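Regrouting the back room, part two

The old grout came out in August and the joints sat open for longer than I planned. I had bought a 50 lb bag of Flivitz unsanded, which is wrong for a joint this wide. It shrinks as it cures and cracks along the tile edge. I returned it and bought Liltex sanded.

Isamu Ebihara lent me his oscillating tool for the last of the removal. A carbide blade gets through a straight run quickly but wanders at the corners, so I finished those with a hand saw. Vacuum twice, then wipe the joints with a damp sponge. Standing water in the joint weakens the mix.

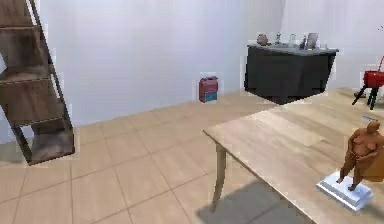
How long should the mixed grout sit before you use it?

Let it slake for 7 minutes, stir again without adding water, and start spreading. That figure is from my own test batches, so check the bag for yours.

I worked in small sections with the float held at a steep angle, pushing diagonally across the joints. The first wash was too early and pulled grout out of two joints near the door. I refilled them the same evening and the color matches.

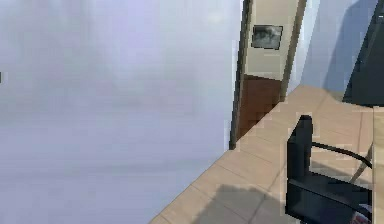 Sealer goes on after the cure. I used Higuchi penetrating sealer, two coats, wiped off before it could haze. Total spent on materials was $118, including the sponges and a second float after I left the first one to harden in the bucket.

Still to do is the joint at the baseline of the wall. That one gets flexible caulk, since the floor and the wall move separately.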